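How to Blend Coloured Pencils on Smooth Paper

Coloured pencil on smooth paper can look scratchy if you press too hard too soon. The method I use takes longer, but it gives an even surface and leaves room to fix mistakes. It works with wax or oil pencils, and you don't need an expensive set.

What you need

A sheet of smooth hot-pressed paper, 300 gsm if you can get it
Three pencils in the same colour family (light, middle and dark)
One white or cream pencil for burnishing
A colourless blender pencil, if you have one
A sharpener with a fresh blade
A soft brush for crumbs
A scrap of the same paper for testing

I use Breton pencils for the first layers and Baert for the last one, which are softer. The paper is a Buvusov pad that I cut down to size. Thin sketchbook paper will do for practice, but it won't hold more than three or four layers before the surface goes slick.

Step 1. Test your colours

Make a small swatch of each pencil on the scrap, then lay each one over the others. Light over dark gives a different result from dark over light, so try both. Write the pencil numbers underneath. I have been caught out before by two blues that looked the same in the tin.

Step 2. Put down the first layer

Start with the lightest of your three. Hold the pencil well back from the point and use the side of the lead. Make small ovals that overlap and keep the pressure very low. You should still see plenty of white paper when you finish. Cover the whole shape, including the parts that will be dark later on.

Keep the point sharp. I sharpen every few minutes at this stage, and more often on a big area.

Step 3. Build the middle tone

Take the middle pencil and go over everything except the highlights. Change direction this time. If your ovals leaned left before, lean them right. This fills the gaps in the grain. Brush the crumbs off with the soft brush as you go. Don't wipe them with your hand, as they smear.

Ingrid Benavides taught me to work with a clean sheet of paper under my drawing hand, and I still do it on every piece.

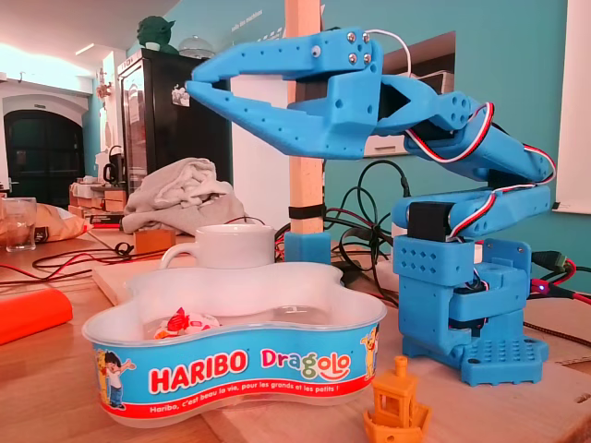 Blue arm with its claw open, on a light wooden tabletop.

Step 4. Add the darks

Use the darkest pencil for the shadow areas only. Let it fade out as it meets the middle tone by lifting the pressure bit by bit. If there is a hard line where they meet, go back with the middle pencil and work across the join in small ovals.

For a richer shadow, put a thin layer of the opposite colour under the dark. A little orange under a dark blue is good. Black on its own tends to look flat.

Step 5. Repeat

Go through all three pencils again, light, middle, dark, pressing slightly harder each time. I do this three times on a small drawing and up to five on a larger one. Stop when the grain has almost gone.

Step 6. Burnish

Now press firmly. Use the colourless blender, or the white pencil in the light parts and the middle pencil everywhere else. White will cool and pale the colour, so keep it out of the shadows. Cream is kinder to reds and browns. Clean the tip on scrap paper each time you move to a new colour.

Once an area is burnished it won't take much more, so check your darks before you start.

If it goes wrong

Cloudy bloom on the surface: this is wax rising, and you mostly see it in dark areas. Rub very lightly with a soft cloth, then use a light coat of fixative. I use Udier matt, two thin coats.

Too dark: press a piece of putty rubber on to the spot and lift. Don't rub.

Tiny white specks: sharpen the middle pencil to a long point and dot them in one at a time.

Indented lines: these come from pressing hard early on. Work a sharp pencil into the groove.

Trinity Alcantara asked in the comments whether this works on black paper. It does, but put a layer of white down first wherever you want bright colour, and expect to add a couple more layers on top.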